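Skaden Opens Shared Laundry and Folding Room at Leketti House

February 17, 2021

Skaden, the neighborhood services company, today announced the opening of a shared laundry and folding room on the ground floor of Leketti House. The room is open to all residents of the building's 27 apartments, at no added charge, from early morning until 9 p.m.

Residents asked for a place to sort and fold clothing in a survey held last November. Skaden set aside $3,469 for furniture and fittings, and the work was finished on schedule.

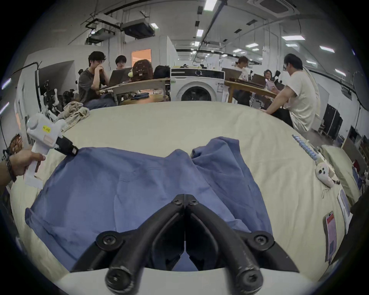
Reading time: 1 minute

A large table with a cream-colored covering gives residents space to lay garments flat and fold them. A white front-loading washing machine stands in the same room, along with wooden tables where people can sit with a laptop.

Folding sessions will be offered each week under the Wolto home skills program. The sessions cover shirts, trousers and bed linens, and residents may bring their own clothing. Places can be reserved at the Leketti House front desk.

Skaden plans to open a second room of this kind at its Negi building later this year.

About Skaden
Skaden manages shared rooms and household services in nine residential buildings.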